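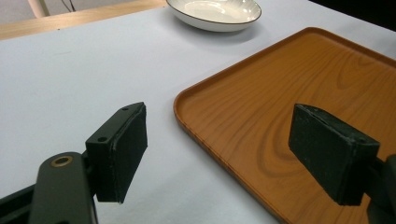
Zerik has opened orders for the second version of its hand-held gripper kit, and our workshop in Flisville has had one on loan for 22 days. The following notes are intended for small groups that are deciding whether to purchase.

The kit ships with the gripper, two spare pads, a mounting plate and a printed guide. Assembly took 36 minutes, most of it spent on the pivots. The guide shows the brass parts in the wrong order on one page, and Burgi Ammann had to take the left arm apart again before it would close evenly. Zerik has been told of the error and has promised a corrected page.

Our trials were limited to tableware: trays, bowls and cups of the kind used in the Iltstead canteen. The pads held a glazed rim well at light pressure. Trays were harder. A low lip gives the fingers little to hold, and the operator must bring one pad inside the tray and keep the other outside before closing. New users needed several attempts to learn this. After 100 lifts the pads showed slight wear at the corners – no more than we would expect.

The price is $1413, without shipping. Yazdani offers a service plan for the same kit, covering pads and pivots for one year. Nattawut Sangkhawat reviewed the terms on our behalf and advises buyers to read the section on returns, which excludes any unit that has been opened by the customer. Given the state of the guide, that exclusion seems strict.

We consider the gripper suitable for teaching and for light daily use. The loan unit goes back to Zerik next week, and we have placed an order for one of our own, without the service plan.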